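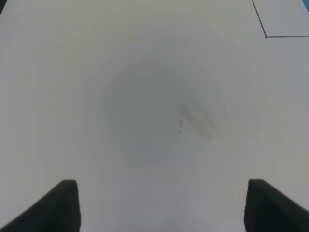 I keep being told that a work surface should have "zones." Every tidying guide has them now, and the Cirneo people have built a whole course on them. You mark off a rectangle, you decide what lives in it, and the rest of the surface stays open for work. I have doubts. Look at the upper right, where one thin dark line comes down, turns a sharp corner and runs off to the side. Everything inside that line is supposed to be special, and everything outside it is pale matte gray-white, a touch darker, with a speck and a brownish smudge.

The theory goes like this. People pile things up when a surface gives them no instructions. Give it an outline and the pile stays inside the outline. I'd like to know who tested this and on whom.

I did the Cirneo course in January. It cost $155, which bought me a set of videos, a printable planner and access to a members' forum. The planner is 226 pages long. I want you to think about printing a 226-page planner whose purpose is to reduce the paper on your desk.

To be fair, the videos are well made. The person in them has a calm voice and a very clean room. I suspect the clean room does most of the teaching.

The core exercise is the "anchor box." You pick a corner, usually the one farthest from your writing hand, and outline it. Mail, keys, phone, whatever came in with you, all of it goes in the box. At the end of the day you empty the box.

That last step is where I have a problem. The box takes the step I was already failing at, which is emptying, and puts a border around it.

My first anchor box was masking tape. It held for nine days. On the tenth I had a library book, a charger and a bag of onions in it, and the onions were hanging over the line. The forum's advice was to make a bigger box.

I made a bigger box. You can guess how far this logic goes. At some point the box is the desk.

A word on tape, seeing as the course barely mentions it. Cheap tape on a matte finish leaves a gummy edge that picks up lint. I spent an evening rubbing it off with cooking oil and then another getting the oil off. If you have to try this, use painter's tape and pull it up within a week or two. Or slide a sheet of paper under there and skip the glue altogether.

Someone will ask about mats. Stindus sells one with the zones already printed on it. I borrowed one for a month. It curls at the corners, it moves when you lean on it, and the zone labeled "Today" was too small for a sheet of letter paper. Whose today is that small?

The Furness version is better, I'll admit. No labels, just a line. It lies flat. I still think you could get the same result with a ruler and a pencil.

Now the color question. Every one of these companies shows pale surfaces. White, off-white, that grayish white that looks a little blue in the shade. The claim is that a light surface "makes clutter visible, so you deal with it."

I've worked at a pale surface for years and what it makes visible is crumbs. Pen marks too. Clutter I could see just fine on the old brown desk. Seeing it was never the trouble.

What I will say for matte is that it doesn't throw the lamp back in your eyes. I had a glossy top before this and I used to tilt my head to read a receipt. So matte, yes. I'd pick it again. But that's a point about glare, and the course sells it as a point about your character.

There's a history slide in the second video claiming that clerks were dividing their desks into marked areas "as early as 1810." No source, no picture, no place. I wrote to ask. The reply thanked me for my curiosity and offered me a discount on the advanced course.

I'm sure clerks put their ink in the same spot every day. So do I with my coffee. That doesn't make it a system.

Speaking of coffee: the course says no drinks on the open area, ever. Drinks get their own zone. With the anchor box in one corner and the drink zone in the other, plus the "active project" zone, you're working in a strip down the middle like somebody eating on a plane.

September 2, 2024, so it's been long enough to say what stuck and what didn't.

What stuck: one outlined corner, on the right, toward the back. I use it for things that have to leave the house. Returns, a letter to mail, the spare key I owe to a neighbor. That's all. If it isn't leaving, it doesn't go in there.

I can't prove the line has anything to do with it. A tray by the front door would likely work as well, and the tray would be closer to the door. I've thought about this more than I should have.

What didn't stick: the evening reset. You're meant to spend 3 minutes every night bringing the surface back to bare. The forum loves this one. People post their bare tables. I started to wonder where they were putting everything, and then a few of them posted their closets.

That is the part the whole trade skips over. A clear surface is easy if you have a closet. Bae, the storage outfit that sponsors the forum, is well aware of this, and I don't think it's a coincidence that their bins turn up in every "after" post.

I bought two of the bins. They're decent bins! The lids fit. I still had to decide what went in them, and there was no video for that.

Several replies already, so a few answers.

Yes, I know some people find an outline helpful. If you share a table with someone, I can see it. "Your stuff stays on that side" is clear and saves an argument. In that case the line is a treaty and I have no quarrel with it.

To the person who says I just need to commit to the process – maybe. I've noticed that every method which fails comes with the same explanation, and it's always my commitment. I'd be more impressed by a method that worked on people with poor commitment. There are a lot of us.

To the person asking how thick the line should be: thin. A thick one looks like a parking space and you'll hate it in a week. Dark on light is fine. I tried pale yellow first and kept missing it, so my onions were in violation without my knowing.

To the person asking whether to square it up with the table edge: I would. Mine went down a little crooked the first time and I couldn't stop looking at it. The course says crooked lines are "an invitation to let go." I took it up and did it over.

Somebody else wants to know if the plain part of the surface ever feels too plain. I thought it would. I was ready to complain about it. Then I had to cut wrapping paper on it and there was room for the whole roll, so I'm keeping quiet on that one.

No, I'm not taking the advanced course. It adds a second anchor box.

If you want my cheap version, take whatever piles up most, give it one spot, and leave the rest of the table alone for a month before you buy anything. Mark the spot if you like. Then check whether you're using the mark or stepping around it. I was stepping around mine for most of the spring.

I'll report back on the tray by the door. I expect it to fill up with onions.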